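Dridance House Clearance and Homeware: your questions answered

Reading time: 4 minutes

Print this page | E-mail this page

Last updated Friday, June 24, 2022

We get a good many of the same questions by telephone, and although we do enjoy the telephone, it's a small shop and there is usually somebody at the counter with a lampshade in each hand. So we've written down what we normally say. If yours isn't covered, do ring or pop in all the same, and we'll put the kettle on if it's quiet.

What do you do, exactly?

We clear houses and flats, whole or in part, and we sell the better things in our shop in Carkutow. Most of the people who come to us are moving somewhere smaller, or sorting out a parent's home, or have simply reached the point where the spare room door won't open any more (you'd be surprised how many lovely conversations begin that way). We'll come for a single sideboard or for everything from the loft to the shed.

Do I have to sort things out before you visit?

Please don't wear yourself out over it. The first visit is only a look round and a chat, and we've seen cupboards in every sort of state. What does help is if you've put aside anything you know you're keeping. A spare bedroom with the door shut and a note on it works very well, and so does coloured string, which one lady in Dobre used on absolutely everything, right down to the teaspoons.

What sort of things do you take?

Furniture, china, glass, books, pictures and frames, clocks, mirrors, lamps, rugs, tools, kitchen things, and nearly anything you might think of as an ornament. Small household pieces go best in the shop, much better than big wardrobes these days, I'm sorry to say. If you've got photographs in their frames, do take the photographs out first, or tell us and we'll do it with you at the table. We would much sooner spend an extra half hour than carry off somebody's wedding.
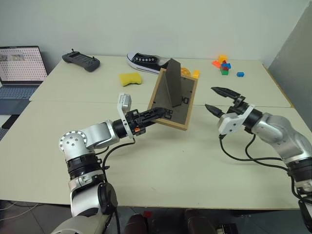

A wooden picture frame lying face down, with its stand up at the back.

And what don't you take?

Mattresses, fridges and freezers, paint, garden chemicals, and upholstered furniture without its fire label. We can give you the number for the council collection, and if lifting is a worry we'll move the item to the front hall for you while we're there.

Does it matter if something is chipped or scuffed?

Not nearly as much as people fear! A bit of wear is what most of our customers expect, and plenty of them rather like it. We do ask you to tell us about anything you know of that can't be seen, such as a drawer that sticks, a wobbly leg, or a clock that loses time. We write it on the ticket and price it accordingly, and everyone is happier for it. 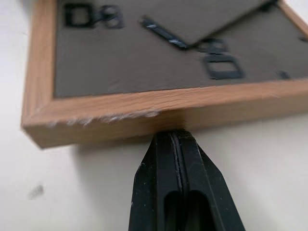 Please don't be tempted to mend things specially for us, either. Strong glue in the wrong place is very hard to undo, and we've had some perfectly good chairs arrive with one foot stuck on back to front. Leave it as it is and let Dorin have a look. Dorin Bălan does all our repairs in the workshop behind the yard, and he is a patient man, but he does have views on glue.

How do you work out what you'll pay?

We go round with you and write everything down, and then we make one offer for the lot, on paper, with the pieces of real value listed separately so that you can keep any of them back. There's no need to answer on the day. The offer stands for nine days, and you're very welcome to ask somebody else for a price in the meantime. If the cost of clearing comes to more than the things are worth, we'll say so before anything is agreed, and you'll see both sums.

I've found papers and letters. What happens to those?

Anything with handwriting on it goes into a box that comes back to you, even if you've told us you don't want it. People do change their minds about letters. You may keep the box or recycle it as you please.

Can I come and look round the shop?

Oh, please do. We open at 11 and close when the light goes or the customers do, Tuesday to Saturday. There are more than 400 pieces on the shelves at any time, so allow yourself longer than you think, and wear something you don't mind getting dusty. The 747 bus stops by the Wokix carpet showroom, and we're through the archway on the same side of the road. Dogs are welcome if they're good with china.

Will you hold something for me?

For a week, with a small deposit. We can stretch it a little if you're waiting for a house sale to go through, as we do know what solicitors are like.

Are you ever closed?

For the middle fortnight of August, when we all go away and the answering machine does its best. You can leave a message then and we'll ring you back in the order people called, starting on the first morning we're home.

Print this page | E-mail this page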